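Quick one tonight, have to be up at 5.

So the rain finally came through Clultcombe. Woke up to it hitting the window unit around the back, sideways, loud as anything. The forecast said showers by evening. Evening! It was done before I'd had coffee.

Gauge says 2 inches and a bit. I don't totally trust that gauge, it sits too close to the garage and I keep meaning to move it. Still. First real number I've written down since the start of August. The month before was nothing, nothing, a trace, nothing.

Wind was the bigger deal. My little Bemetti station caught a gust of 29 mph before the sensor quit again. Same thing as Tuesday, it drops the signal and then comes back an hour later like nothing happened. New batteries didnt help. Might be the mount. If anyone has the same model and got it to behave please leave a comment.

Drove out to Irkik after work to see how the creek looked. Brown and fast, over the lower stepping stones but nowhere near the road. The field by Ruppert had standing water in the low corner, which it always does. Lots of small branches down, one big one across the turnout. Somebody had already dragged it halfway off.

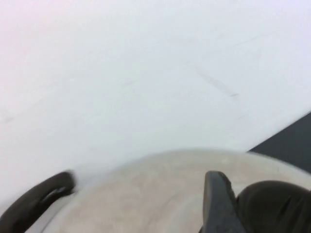 Pressure is coming back up now, slowly. Humidity still gross. Tomorrow looks like fog early, then sun, then teh usual question of whether anything pops up over the ridge in the afternoon. I'd say 25 percent chance. The app says zero. We'll see.

Also the barrel overflowed, so I need to rig up a second one before the next round. Bought the hose fitting already, wrong size of course.

More this weekend if the station stays on. Going to bed.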